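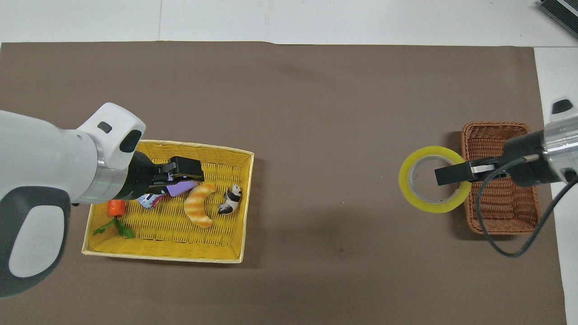
Back from Breswood, bag still not unpacked, quick notes before I forget it all.

Four nights. Should of been five but the ferry times changed. Stayed above the bakery on the harbour — small room, loud gulls, brilliant bread. Walked the headland path on the second morning, 104 steps down to the cove and every one of them slippy. Tide out, hardly anyone there. Worth it.

Rain all afternoon so the museum. Two rooms, mostly boats and knots. Liked it more than I expected.

Jonas Wallner had told me to try the smoked fish at Daka. Closed til September! Chips on the wall instead, no complaints.

Bus back to the station only runs twice a day, so check the times. I didnt. Long walk, heavy bag.

Would go again — with better boots. More on the islands when I get a minute.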